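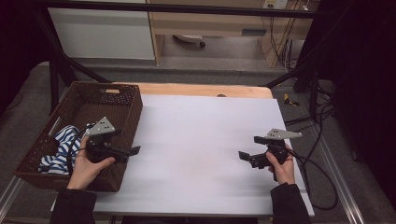
2026年6月17日

染缸间今天终于凉快一点,早上开窗通了半个钟头的风,靛蓝那股味道还是散不干净,不过闻久了倒也觉得亲切。

接着上次的记。Luik 那批棉纱今天出第二轮小样,一共4束,配方照旧,只把还原时间拉长了10分钟。说起来惭愧,上一轮我嫌麻烦,纱没有泡透就下了缸,结果芯子里发白,掰开一看像没煮熟的面条。这回老老实实提前一晚泡上,早晨拧的时候手感就不一样,沉甸甸的,很踏实。

下缸之后颜色走得慢,出缸那一下是黄绿色,挂在架子上慢慢转蓝,我每次都忍不住站在旁边看,水壶烧干了都没听见(壶没坏,底下有点发黑,大家用的时候别嫌弃)。第三束比另外几束偏灰,我怀疑是缸底的沉淀被我搅起来了,下次杆子不要插那么深。

Kundeck 那边订的条纹布,经纱算下来是864根,昨晚又核了一遍,没错。边上要不要加密,我还在犹豫。加了布边挺括,可是洗过以后容易起波浪,去年那块桌布就是这样,熨了好几回也没服帖。我的想法是先织一小段,下水洗两遍,晾干再说,反正交货在8月,不必赶。

白纱的库存顺手称了,1,153克,织样布够用,织正布肯定不够,要补。Clonora 的纱软一些,Gendora 的捻度更匀,价钱差得不多,我偏向后者,谁用过觉得不好,在这页空白处写一句。

另外,藏青那一缸今天没有动,盖子请盖严,表面那层铜色的泡沫不要撇掉,留着看状态很方便。酸碱试纸只剩最后一本,放在窗台左边的铁盒里。

明天先洗小样,再把第三束单独复染一次,时间减半。手套记得换新的,我这双右手食指漏了,现在指甲还是蓝的。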